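Re: [brestodov-talk] Charter question on the November ballot

On 02/10/2026 Valentin Bodin wrote:

> I keep seeing yard signs that say the charter question is "a power grab."
> Can someone explain what the mayor gets if it passes? The way I read it,
> she gets the right to hire the city manager without a council vote, and
> the rest is housekeeping. I voted against the last one in March and I
> will probably vote against this one too, but I would like to know what
> I am voting against.

Valentin,

You are mostly right about the hiring power, but I would not call the rest housekeeping. I read all of it last night and I am against it, for different reasons than the people with the signs.

The current charter dates from 1932. It was written when the mayor was a part-time job and the council met twice a year. Under it the council hires the manager and the council fires the manager. The new text lets the mayor hire alone, and the council can only fire with five votes out of seven. We have not had five votes for anything except the Zasia Road paving in the six years I have been watching the meetings.

I don't think this mayor would abuse it. I voted for her. But she will not be the last one, and the people cheering for this now would be furious if the man she beat had asked for the same thing.

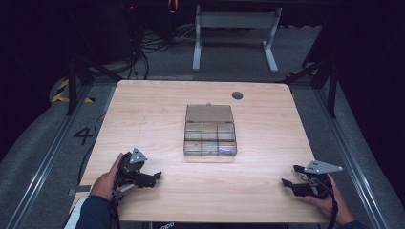 Other parts of the text worth reading

1. Section 4, petitions. Today it takes 315 signatures to force a question onto the ballot. The new number is 1273. The Bailly ward people got the dog park question on with 340, so that one would have died.

2. Section 7, contracts. The mayor could sign anything up to $2000 without notice to the council. I have no problem with that. The Gitero contract for the parking meters was far over that and would still need a vote.

3. Section 9, vacancies. If a council seat opens up, the mayor names the replacement for the full remainder of the term. Right now there is a special election. Combine that with the five-vote rule and I think you can see where it goes.

If they had split it into separate questions I would vote yes on Section 7 and no on everything else. They were asked to split it at the second hearing and the city attorney said there was no time before the printing deadline. There was plenty of time in the spring.

The full text is at the library desk. Ask for the long version, the mailer leaves out Section 9.

Dale
Ward 2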